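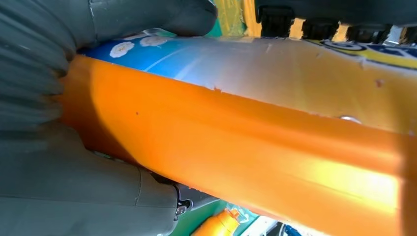

Hiba Nasrallah wrote in after the May edition of this guide to ask whether a wrap-round label ever stays down on glossy plastic, as hers had lifted at both ends by the time the shelf was full. Fair question. The label sellers say it always does. We have our doubts, and section 4 has been rewritten with them in mind.

4. Labelling round containers

Applies to: Undar wrap labels, small and large, on plastic tubes, pots and canisters with straight sides. For tapered pots see section 5, and don't expect much.

4.1 Before you start

Check the surface. A curved side that shines is usually smooth enough. A ridge, seam or rivet is another matter: the label will bridge it, trap air and come up from there. Keep the label clear of all three.

Ignore the words "no preparation needed" on the packet.

4.2 Fitting the label

1. Wash the container in warm water with a drop of washing-up liquid. Rinse and dry it with a cloth that doesn't shed.

2. Wrap a strip of scrap paper round the side and mark where it meets. Cut the label to this length plus the overlap printed on the backing sheet.

3. Lay the container on a folded towel so that it can't roll.

4. Peel back a short length of the backing — not the whole sheet, whatever the leaflet shows — and line up the top edge with the rim.

5. Press from the middle of the label outwards with your thumb, peeling as you go. If it starts to run crooked, stop and lift it straight away.

6. Press the overlap down hard for 20 seconds.

7. Leave it alone for 11 hours before handling.

Note: Bright printed panels look well on a strong-coloured container, but small white shapes can be hard to tell apart from across a room. If the picture is meant to tell people what's inside, add a word.

Caution: Don't use a hairdryer to speed things up. Thin plastic may warp.

4.3 If the label lifts

Press it down once. If it lifts again, take it off and use a new one. Glue over the top makes a mess and we have yet to see it work for long.

The packet claims 3,000 wipes with a damp cloth. We stopped our own test at 600, with the overlap already starting to curl on the large size. The small size was still flat — make of that what you will.

Spare backing sheets are listed under Undar in section 9.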